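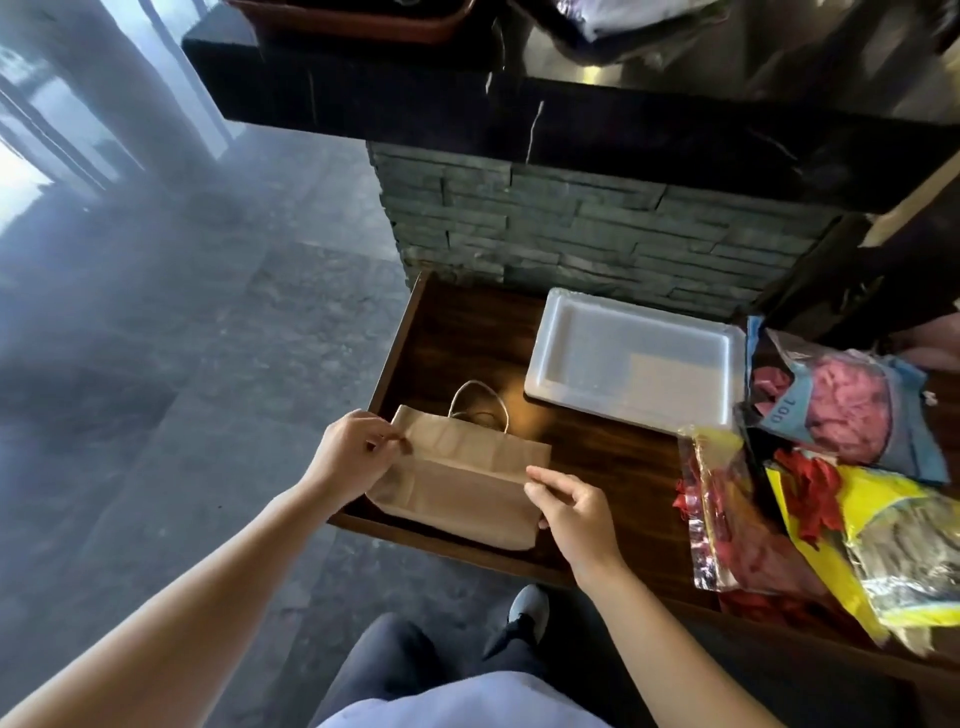

Dye shed notebook, Ziltadthorpe
June, started after breakfast

Kettle lit at a quarter past eight, and what a lovely still morning for it, no wind under the door for once. I want to get the weld written up while it is fresh in my head, because last year I wrote "good yellow, same as before" and then spent a whole rainy afternoon trying to remember what before was.

Yarn is the Purkis two-ply, undyed, from the big cone order. Weighed dry it came to 1,985 grams, all the skeins together. I tied each one in four places with loose figure eights (cotton, so the ties stay pale and I can find them later!) and put them to soak last night in the blue tub with a drop of dish soap. They were wet right through by morning, no light patches when I squeezed them, and they had gone down to the bottom of the tub the way they should.

Mordant was alum as usual, at the rate on the card inside the cupboard door. I dissolved it in a jug of hot water first and stirred until I couldn't feel any grit under the spoon. Then it went into the Helis pot with the wool, up slowly to just under a simmer, and held there for 90 minutes. The Helis runs hotter than its dial on the left side, as everyone who has used it will know, so I kept turning the skeins with the long stick and moved the worst of them over to the right. Left to cool in the pot with the lid on while I got on with the plants.

The weld is from the bed along the south wall and it's been a good year for it, tall and just coming into flower. Colette Bouvier cut it for me and hung it in the loft, and I chopped everything, stalks and leaves and flower spikes, into short bits with the old shears. Dry weight 657 grams. I know that is on the thrifty side for this much wool. I wanted to see how far it would stretch before the color went thin on me, and anyway there is a second cutting to come if the weather is kind.

Covered the weld with rainwater, added a pinch of chalk, and kept it hot without letting it boil. Boiling brings out the brown and then you get mustard, a perfectly nice color in its place, but I had mustard in April and I still have plenty of it on the shelf. Strained through the muslin twice. The liquor looked like weak tea with something green at the back of it, and smelled, as always, like a pan of cabbage somebody forgot.

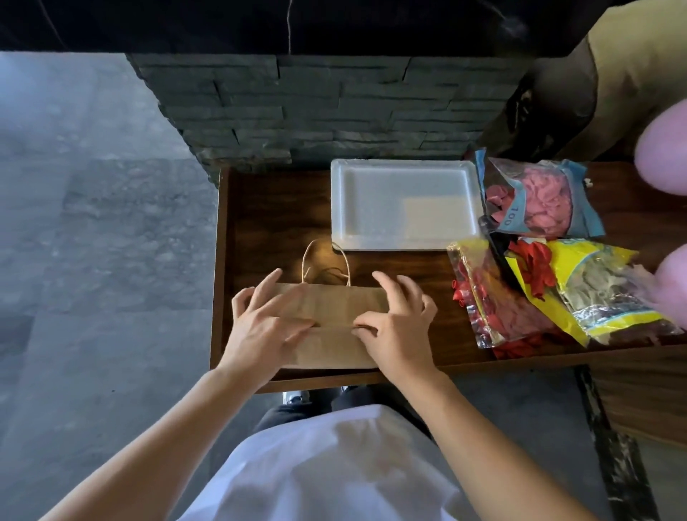 Page last changed: June, 4:40 p.m.

Wool in at noon. First skein out after half an hour was a clear lemon, sharper than I had hoped for, and I could happily have stopped there. Left the rest in. By two o'clock they had deepened to a proper egg-yolk yellow with hardly any streaking, except for one skein where I had tied the loops too tight and there is a pale stripe under each tie. My own fault. It can go in the indigo next month and nobody will mind a stripe in a green.

Put 2 skeins through the leftover bath just to use it up. Much softer, a sort of primrose, and I may like these best of all. Colette prefers the strong ones and wants them for the blanket border, so we are both happy.

Rinsing: three changes of water, each a little cooler than the last. Hardly any color in the third. Hung on the rail at the shady end, well away from the window. Labels are on, pencil only please, the ink ones ran all over the April batch and I am still cross about it.

For the next session: the madder from Awasthi has arrived and needs soaking overnight before anyone heats it. Please keep that pot low, low, low, lower than you think, or the reds go to brick. Alum is nearly down to the bottom of the tin. The muslin has a hole near one corner that I've folded over for now. And whoever has the good thermometer, I would love it back on its hook.

Light test: I cut a short length from each skein, wound them on card, and covered half with foil. They are on the sill behind the scales. Leave them alone until the end of summer and we'll have a look together.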